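Two arms sorting bricks: how do I stop the planner treating the bins as solid boxes?
Motion planning and perception
Posted 9/1/18 by skilton_bench

Hello all! I'm having a great time with a two-arm sorting cell and have finally hit something I can't fix on my own. The job is simple enough to say: toy bricks go into the bin of their own colour, so green in the white bin, blue in the teal one and red in the yellow one. Both arms run from one planner (Plokex, with the Raju colour detector feeding it block poses) and each has a wrist camera as well as the fixed view over the table.

Dropping bricks in works beautifully. Picking them back out again is where it goes wrong. I gave each bin a plain box as its collision shape, so any grasp target below the rim is rejected before the arm moves. If I delete the boxes the planner happily accepts everything, including paths straight through the side of a bin. The other trouble is the detector, which gives me decent poses for bricks lying studs up and rubbish ones for anything on its side or upside down.

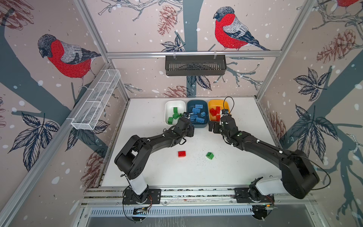
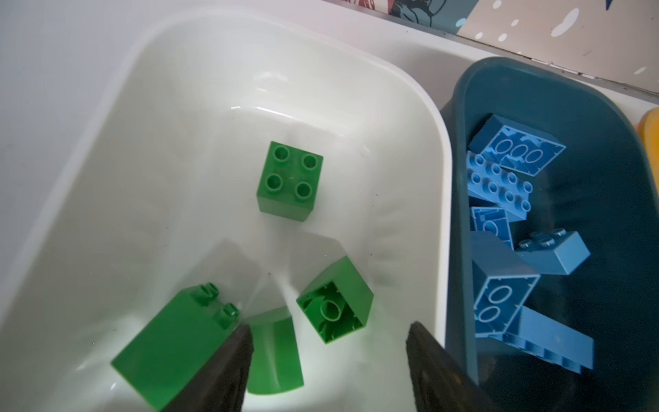 Fixed view of the cell (first) and a wrist view into the white bin, with the blue bricks next door (second).

I'm allowing the planner 700 ms per request, and I'd like to keep it near that if I can. Do people model the bins properly, or switch off collision checking for the last bit of the move?

Svenja Lehner
Lovely little cell! Please don't switch off checking altogether, you'll regret it with two arms sharing a table. Build each bin out of thin slabs, one for the floor and one for each side, and leave the top open. It's a handful of boxes per bin, so the checker hardly notices. If the corners are rounded, keep the slabs straight and lose a bit of reach in the corners.

Then split the pick in two. Plan freely to a point above the rim, and from there do a straight line down with the fingers already open to the width you want. Check the line every 2 mm with the real finger shapes, and have the bricks themselves in the model too, apart from the one you're going for. I had the whole hand as one fat cylinder for ages and couldn't understand why it refused every brick near a wall (the cylinder was wider than the gap, of course).

For the poses, I'd stop asking for a full pose inside the bins. You already know the colour, so what you need is a place where two fingers fit. Take the wrist view from above the bin, segment by colour, and score pairs of parallel edges with free space on both sides. It doesn't care whether the studs point up, down or sideways! Sloped bricks still fool mine now and then, so I give curved outlines a lower score and leave them until the others are out.

One more thing, with both arms on the same rail: lock each bin while an arm is below its rim. A plain mutex per bin did more for me than any clever joint planning.

gantry_pete
Just raise the planning time to 2000. Fixed it for me.

ekidport_user
More time won't help if the goal itself is in collision, it'll simply take longer to say no. Agree with Svenja on the slabs. If you're using the Ekidport bridge there's a hollow container type in the scene file, so you can skip drawing them by hand. Check the wall thickness though, mine came in with the default and the bins had walls 50 mm thick.

skilton_bench
Slabs are in for the white bin and the planner now accepts targets below the rim, inside my 700 ms too. Thank you both, I'm thrilled! Edge scoring is next. Svenja, do you release the bin lock as soon as the fingers clear the rim, or once the arm is back at its waiting point?

Svenja Lehner
When the fingers and whatever they're holding are above the rim, plus a small margin. Waiting for the full retreat leaves the other arm standing about.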